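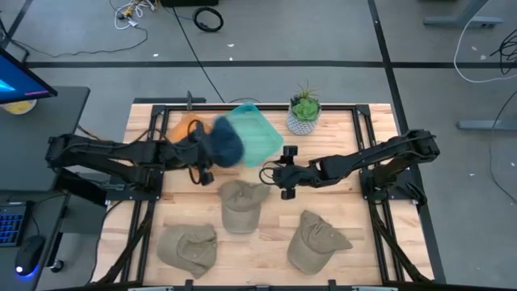 My E string whistles every time I cross over to it, is that the new strings or me? A reader at Dadia sent me that one, and I'd say strings first, so let's start there.

Changing to a Grultell set

1. Change one string at a time. I know, it's slower! But the others hold the bridge up.

2. Rub a soft pencil in the nut groove, then feed the new string into its peg and wind toward the scroll.

3. Bring it up to pitch slowly and check the bridge after every couple of turns. Mine always leans toward the fingerboard.

4. Play for 2 days before you judge the sound (I never manage to wait).

Caution: if the bridge falls, loosen everything and check the soundpost before you tune up again.

Note: I swap mine after 200 hours of playing. Still whistling? Try the Quansah wound E, and keep your bow moving a bit slower on the crossing.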